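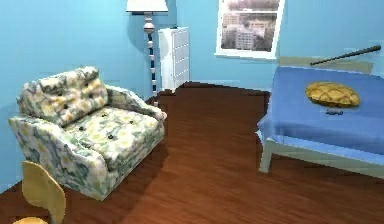 Figure 1. Computer rendering of a room with an upholstered armchair on a wood floor.

Seam Slippage and Surface Wear in Printed Upholstery Fabrics
Final project report, Textile Testing
9 Jan 2018

Summary

Four printed upholstery fabrics were tested for abrasion resistance, seam slippage and color loss. The fabrics were bought as remnants from the Mutstead outlet store. Two were cotton, one was a linen and cotton blend, and one was a cotton and polyester blend. The blend with polyester lasted longest under abrasion but did not have the strongest seams. The linen blend failed the seam test in one direction only. Color loss was visible on all four fabrics well before the first yarn broke, which suggests that a rating based on yarn breakage alone overstates the useful life of a printed cloth.

1. Background

Upholstery fabric in a home is loaded in three main ways. The seat is rubbed by clothing, the seams are pulled when a person sits down, and the exposed surfaces fade and soil. Retail labels usually report only the first of these, as a number of rubs. A buyer who compares two fabrics by rub count has no information about the seams.

Printed fabrics raise a further problem. In a woven pattern the color runs through the yarn. In a surface print the color sits mostly on one face, and the ends of the fibers lose it as they are worn. The fabric may still be sound when the pattern is already dull. Tufted seats add local stress where the cloth is drawn down at each button, but button pull was not tested in this project.

2. Materials

The samples are referred to by letter.

Fabric A: cotton, plain weave, floral print
Fabric B: cotton, twill weave, floral print
Fabric C: linen and cotton, plain weave, leaf print
Fabric D: cotton and polyester, plain weave, floral print

Fabrics A and B carried the Andari label. Fabrics C and D were sold without a maker's name, so the fiber content given here is the content written on the store tag. A burn test agreed with the tag for D. It could not separate linen from cotton in C.

All pieces were washed once in cool water without detergent, dried flat, and left in the lab overnight. Shrinkage was not recorded. This was an oversight, and it matters for Fabric C, which came out visibly narrower.

3. Method

3.1 Abrasion

Round specimens were cut away from the selvage and mounted on the rubbing machine in the Lindgren Building lab. A plain wool cloth was used as the abradant and was replaced for each specimen. The machine was stopped every 2,000 rubs and the specimen was examined under a hand lens. The end point was the first stop at which two yarns were fully broken.

3.2 Seam slippage

Strips were cut in both the warp and the filling direction, folded, and sewn with a single line of lockstitch in polyester thread. The fold was then cut open. Each strip was pulled in the tensile tester until the yarns on either side of the seam had moved apart by 6 mm, and the load at that opening was recorded. Strips that tore before reaching the opening were recorded as tears.

3.3 Color loss

At each abrasion stop the specimen was compared with an unworn piece of the same fabric beside a gray scale. Grading was done by eye under the same lamp, by one person throughout. A grade of 5 means no visible change and a grade of 1 means severe change.

4. Results

4.1 Abrasion

Fabric D outlasted the other three by a wide margin. Fabric B came second, followed by A and then C. The order is the expected one. Twill has longer floats than plain weave, which can snag, but the cloth was also heavier, and the weight seems to have been the larger effect. Fabric C developed small balls of fiber early. These wore off again before the end point.

4.2 Seam slippage

The highest single load, 826 N, was recorded on Fabric B in the warp direction. Fabric D reached 566 N in the same direction. Filling values were lower than warp values for every fabric. Fabric C opened at a very low load when the pull was across the warp yarns, and the yarns slid without breaking. In the other direction it tore before the seam opened.

Specimen 7 slipped in the jaws and was discarded. No replacement was cut, as the remaining piece of Fabric A was too small – its filling result therefore rests on fewer strips than the others.

4.3 Color loss

All fabrics had dropped to grade 3 or below before any yarn was broken. Fabric A changed fastest. The darker parts of its print lost color first, while the pale ground showed little change. On Fabric B the loss followed the diagonal ridges of the twill and left a striped look. Fabric D kept its grade longest, but had a slight shine at the end.

5. Discussion

The ranking by abrasion (D, B, A, C) and the ranking by warp seam strength do not match. A buyer choosing by rub count would select D, although B would be the better choice for a tight cover with seams under load. On a loose cushion the seam carries less tension, and D would be acceptable.

Fabric C should not be used on a seat with a plain seam. A double row of stitching or a backing might correct the problem. The Tinora iron-on backing was considered for a second round of tests but did not arrive in time.

The print result is the most useful one for household buyers. If a chair is judged worn when its pattern fades, the end point should be a color grade and not a broken yarn. Both could be given on a label with little extra work, given that the same specimen supplies both.

6. Limits of the work

Each fabric came from a single remnant, so variation between rolls is unknown. Light fading was not measured. The gray scale grades are subjective, and a second grader would have given some idea of the spread. Room humidity was not controlled, and the seam tests were run on a different day from the abrasion tests.

7. Further work

The seam test should be repeated on Fabric C with a second row of stitching, and again with the backing applied. Shrinkage should be measured before cutting. A set of woven-pattern fabrics of similar weight should be run through the same abrasion procedure for comparison with the prints.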